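4. Gathering Demonstrations in Simulation
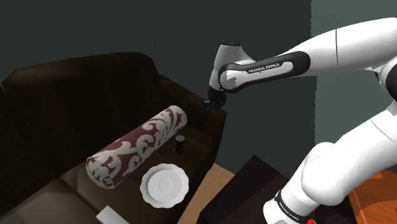
Figure 3. Simulated sofa layout with the Franka Emika arm. A patterned bolster, a dark can and a white plate rest on the seat; the gripper is near the far armrest.

4.1 Scene layouts

All demonstrations used to train the Danko policy were gathered in simulation. We built 18 room layouts, each consisting of one large piece of furniture, a floor, at least one wall, and a single fixed-base arm placed within reach of the furniture. Object meshes were drawn from Pomalora, our in-house asset library, and were assigned a mass and a friction coefficient by hand before use. Meshes with open surfaces were repaired or dropped.

Figure 3 shows one of the sofa layouts. Sofa layouts differ from the tabletop layouts used in our earlier work in two respects that matter for data collection. First, the support surface is bounded by a backrest and armrests, so a large share of straight-line approaches to an object are blocked by the furniture itself. Second, the objects placed on the seat vary more in size and shape than those in our tabletop set. In the layout shown, a long bolster lies diagonally across the seat, and a plate lies flat to its right. A grasp that works for an upright can is of no use for a flat plate, which must be taken by its raised rim.

The seat cushion is modeled as a rigid body with a high friction coefficient. We tested a soft-body version and found that it slowed the simulator to the point where teleoperation was no longer practical. The bolster is also rigid. We return to the effect of this choice in Section 6.

4.2 Teleoperation

Demonstrations were recorded by two operators using Nalavton, a desktop interface that maps a six-axis input device to the pose of the end effector. Commands are sent at 30 Hz. Joint targets are computed by damped least squares, with a secondary term that keeps the elbow away from nearby surfaces. The gripper is controlled by a single button that toggles between open and closed.

Each episode starts from a sampled state. Object positions on the seat are drawn uniformly from a region set by hand for each layout, and samples in which any two objects overlap are rejected. The starting pose of the arm is drawn from a set of collision-free configurations. Some of these place the fingers close to the furniture, and the operator must then back away before approaching the target. We kept such starts on purpose. In pilot runs, policies trained only on clear starting poses did poorly when a previous motion had left the gripper beside an armrest.

The operator is given a one-line instruction, such as "pick up the can" or "move the plate to the left side of the seat," and performs the task without a time limit. An episode ends when the operator presses the stop key. Success is then checked automatically against the final object poses. Episodes that fail the check are stored separately and are not used for the results in Section 5, except in the ablation on failure data.

4.3 Filtering and labeling

A total of 2776 episodes passed the automatic check. One author reviewed each of these at double speed and removed 293 of them. Grounds for removal were interpenetration between a finger and the furniture, an object moved mainly by pushing when the instruction called for a lift, and long idle periods in the middle of a motion. Idle periods at the start of an episode were trimmed instead. The remaining 2483 episodes form the training and validation sets. The split was made by starting state, so that no sampled object arrangement appears in both sets.

For each time step we store the joint positions and velocities, the gripper state, the commanded end-effector pose, the poses of all movable objects, and color images from the virtual cameras. Object poses are used for checking and for the oracle baseline only. The policy receives images, joint positions and the instruction text.

Rendering was done after the fact. The simulator state is replayed and each episode is rendered with a sampled light position, wall color and floor texture, held constant for the length of the episode. Separating the two steps allowed us to change camera placement late in the project without repeating any teleoperation. Replay is deterministic on a given machine, but we found small differences in contact behavior between machines with different processors. For this reason states are written directly during replay and the physics step is turned off.

4.4 Camera placement

We use an elevated, angled view looking down on the support surface. The main drawback is occlusion by the arm. With the base mounted close to the furniture, the larger links take up much of one side of the image, and objects on that side can be hidden for part of a reach. A second camera was added at the wrist to offset this. Moving the fixed camera higher reduced occlusion but made the height of the gripper above the seat harder to judge, and validation error on the vertical component of the action rose as a result.

Camera pose is perturbed once per episode by a small random offset in position and angle. Larger offsets were tried in the Latberg configuration, described in Appendix B, and gave no further gain on held-out layouts.

Author contributions for this section: Rafsan Bhattacharjee built the scene layouts and the replay renderer. Babatunde Okafor wrote the teleoperation interface and reviewed the recorded episodes. Both authors recorded demonstrations.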